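Where the pens live now

I have been meaning to write about desks for ages, and every time I sat down to do it I looked at my own desk and got up again. It's hard to say anything sensible about keeping pens and tape and calculators in order when your elbow is resting on a pile of mail from December. But the pile is gone (recycled, mostly, with a few things I should have paid attention to sooner), and I've had a few quiet evenings, so let me try.

Some of you will remember that I spent most of last winter sorting out my mother's house in Stonlow. I wrote about the kitchen at the time, and the great business of the mismatched lids, and then I ran out of steam before I got to the little back bedroom where she did her bills and letters. That room had a desk in it with seven drawers. I don't think I had ever seen all of them open at once. When I did pull them all out, I sat down on the carpet and didn't get up for most of an afternoon.

Pens, you see. My mother never threw away a pen. She had the pens from the bank and the pens from the dentist, and a whole shoebox of the slim ones with the names of hotels on them, and she wasn't a woman who stayed in hotels. I tried every single one on the back of an envelope before I decided its fate, and then on the back of another envelope, and by the end I had 439 pens that didn't write and 65 that did. I wrote the numbers down because my brother didn't believe me over the phone. He still doesn't, quite.

I kept a dozen of the good ones. The rest went to Bronwyn Bolger, who runs the homework table at the Brustham library and who will take anything that makes a mark on paper. Bronwyn and I have known each other since our kids were in the same swimming class, and she is much tidier than I am, though she came to it late and will tell you so. She got me thinking about why my mother's desk had gone the way it had, when the rest of the house was so well kept. Her feeling was that drawers are where things go to be forgotten. You open one, you drop the thing in, you close it, and as far as your eyes are concerned the job is done.

I've been turning that over ever since. My own desk has just two drawers, and I had filled both of them in the same way. There were three rolls of tape in there. I had bought the third because I couldn't find the second. There was a glue stick that had gone hard as a candle, and a stapler with no staples in it, sitting right on top of a box of staples. I suppose I'm my mother's daughter.

So over the past month I've been moving everything out to where I can see it, and I want to set down how it went, partly for you and partly so I can remember what I did when it all slides back into chaos.

The first thing was a cup for the pens. I know that sounds like nothing at all. I had a mug before, a big heavy thing from a diner in Paisan that closed years ago, and I loved it, but it was too short and too wide, and the pencils flopped over the side like tulips on their last day. A taller, straighter cup makes all the difference. Everything stands up, and you can get a good handful in there before it feels crowded. The diner mug has gone back to holding coffee, and I think we're both happier.

The second thing was getting the tape off the desktop. Tape is a roamer. It rolls, and it hides under paper, and it picks up crumbs along its edge. What I wanted was somewhere up on the wall within reach of my right hand, and for a while I thought about a shelf, but a shelf is just another flat place to pile things. Then I thought about pegs, and I even bought some, and they're still in their bag by the back door. Baskets were where I ended up. Wire ones, with holes big enough to see through but not so big that a pencil slips out. You can look straight at the front and know what's in there, which was the whole trouble with the drawers.

I'd been worried that baskets on a wall would look like a garage. My husband said as much, in a kindly way, and then went to look for a screwdriver. I came across a table set up along the same lines that cheered me up enormously, with the most wonderful swirly walls in coral and lavender and periwinkle, and black wire baskets hanging right against all that color. I've gone back to it more times than I'd like to admit. 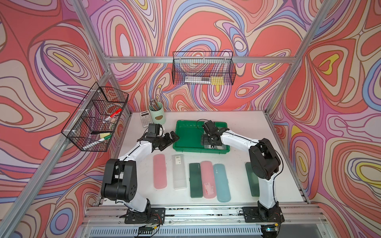
Page last changed: December

I love that pale mint pen holder with its little brown label, and all those soft colors poking out of the top. It's so full! I'm a great believer in a full pen cup, provided they all write. And the calculator lying right there beside it is where I'd want mine, too, close enough to reach for while I still have the number in my head. Mine used to live in the kitchen with the takeout menus, and I would walk down the hall muttering 796, 796, 796, and by the time I got there the dog would want something and it was gone.

The basket with the sections is the one I've copied. A roll of tape, a red marker, a little block of yellow sponge, a white marker with a green cap, and you could put your hand on any of them. I couldn't find a divided basket for sale anywhere near us, so I bought a plain one at the Triveo hardware store and made the divisions out of stiff card. They're a bit wobbly. I cut the first one too short, then the second one too long, and the third I cut while talking to my sister, so it leans. But the markers stay in their own part and the tape stays in its part, and I have owned just the one roll in use for three weeks running.

Then there's the bright green tray, and I want to say a word for trays. I used to think they were fussy. My aunt had trays on everything, trays on top of other trays, and you couldn't put down a glass in her house without moving something lacquered. But a shallow tray with a bit of a rim is a very good thing on a desk. It's a place for whatever is halfway through being dealt with. I've got mine in the middle toward the back, and into it go the letter I haven't answered, the ruler I'll need again after lunch, and the button that has come off somebody's coat. At the end of the day I look at what's in the tray and either finish it or put it away. Some days I pick the whole tray up and carry it to the sofa with me, and do my finishing there.

A white tabletop is something I'd never have chosen for myself, and I've come round to it. Mine is dark brown, and I've lost black pens on it in full daylight. I'm thinking of painting it over the summer – or at least I've said so out loud, and my husband has gone a little quiet.

If you're starting on a desk of your own, I'd say do the pens first. It's pleasant, silly work, and you can do it with the radio on. I set the oven timer for 60 minutes and stopped when it rang, even though I was in the middle of the highlighters, and I was glad of that the next morning when I still felt like going on. Have one box for the ones that go to somebody else and a bag for the dead ones. Don't keep the dead ones because the barrel is pretty. I have three like that, and I'm telling you this from experience.

Markers are harder. They'll give you one good line on the envelope and then fade to nothing by the second, and you want so much to believe in them. Bronwyn stores hers lying flat, and I've started doing the same. The red one I thought was finished has perked up a little, although that may be wishful thinking on my part.

I still have the drawers, of course. One holds envelopes and stamps now, and the other is empty except for my mother's letter opener and one of the hotel pens, a blue one, which writes beautifully. I haven't decided about the second drawer. My brother says to leave it empty. My sister says it won't stay that way, and she has asked whether it would be deep enough for her knitting patterns while she has the painters in, so I expect I'll be measuring it tomorrow.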